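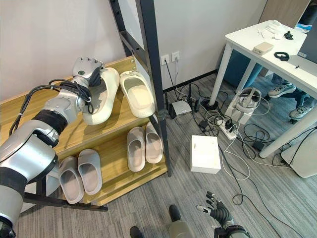 Page last changed: Monday, February 2, 2026

Chapter 7
Storing Shoes and Slippers

Footwear takes up more floor than most people expect. A pair left by the door gets kicked aside, and soon there are six pairs in the way. This chapter covers open racks, closed cabinets, and the space around them.

An open rack with three tiers, like the one in the opening picture, suits slides and other low slippers. Its wooden shelves sit on a black metal upright with a row of small holes. Pairs are easiest to find when they stand side by side with the toes facing the same way. A slipper lying on its side uses more shelf than one set flat.

Look at the floor next to the rack as well. Cords, power strips, and boxes make it harder to reach the bottom shelf and to sweep. Section 7.2 deals with cords.

You will plan a rack for the Wundstead apartment, which has a hall wall 113 centimeters wide. Before you begin, measure your longest pair and write down the length. The worksheet is on page 200.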